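Wed 10 April
By Remo Berchtold
5 min read
14 shares | 6 comments

On the Keeping of Office Hours in a Small Practice

The practice of setting fixed hours for visitors has declined in recent years, and I wish to record my reasons for returning to it. Readers of this blog will know that I have worked as an independent bookkeeper in Pledach since leaving the accounts department at Reisinger. During that period I have served 67 clients, most of them shops and small workshops, and I have received them at whatever time they chose to call. The arrangement was courteous, but it was poorly suited to work that requires long periods of attention.

In March I reviewed my diary for the preceding quarter. It showed 36 visits without an appointment. Many concerned matters that could have been settled by a short letter, such as the due date of a payment or the correct place to file a delivery note. A smaller number were serious and deserved more time than I was able to give them at the moment of arrival. One client brought a box of around 300 receipts shortly before the close of business and was understandably disappointed to be asked to leave it with me.

Beginning this month, visitors are received on Tuesday and Thursday between two and five in the afternoon. Other times remain available by arrangement. Clients in the middle of a tax inquiry are exempt from this rule and may telephone at any hour of the working day. 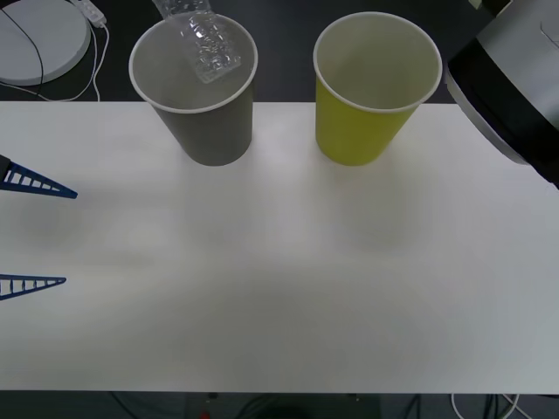
Two paper cups at the far side of a white table.

The change has required some adjustment on both sides. My colleague Silvan Mösli, with whom I share the premises on alternate weeks, was of the opinion that clients would regard fixed hours as a sign of indifference. His own trade, the repair of clocks, depends to a considerable degree on persons who enter without notice. I respect this view and have placed a separate notice for his customers beside the door.

The early results are modest. The mornings are quiet, and the annual accounts for Brander, which had been delayed twice, were completed in full before the agreed date. The afternoons are busier than I had expected, and on one occasion three clients were obliged to wait together. I am considering whether the Thursday session should begin at one o'clock.

A revised schedule of fees will be published separately. It does not include any charge for visits made during the stated hours. Clients of the former Clolline office, whose files were transferred to me last year, are asked to confirm their current postal address in writing.

6 comments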